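Misby compiles and maintains records on electoral administration and parliamentary procedure. The firm was set up by Comfort Korletey, a former returning officer, and works mainly for municipal councils, party secretariats, universities and newsrooms that need dated, sourced material on who holds office, under what rules, and for how long.

## What we maintain

**Wotus** is our register of office-holders. It holds 4000 entries covering cabinet posts, deputy ministers, regional commissioners and the heads of statutory bodies. Each entry gives the instrument of appointment, the date it took effect, the length of term and any acting arrangements. Entries are revised when a notice is gazetted. Press reports are logged but do not change an entry.

**Groment** is a comparative file of term limits, age limits and nomination thresholds. It follows constitutional amendments and court rulings in 25 jurisdictions. Superseded provisions stay in the file with their date of repeal - clients working on older disputes use these more than the current text.

## Method

Analysts work from primary documents in the original language wherever one can be obtained. Each record is entered by one analyst and checked by a second. Where two official sources disagree, both are cited and the record is flagged until the issuing body publishes a correction. We do not forecast results, conduct polling or advise candidates.

## Staff and governance

Misby employs 10 analysts, with a further group of correspondents paid per filing. Staff may not hold party office or stand for election while employed here, and must declare any family connection to a serving legislator. 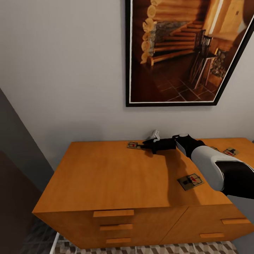
Subscriptions are annual and run from November. Licences for Wotus and Groment are sold separately, and councils serving fewer than 300 electors pay no fee. Corrections should cite the record number and attach the source document.

Page last revised 23 March 2018.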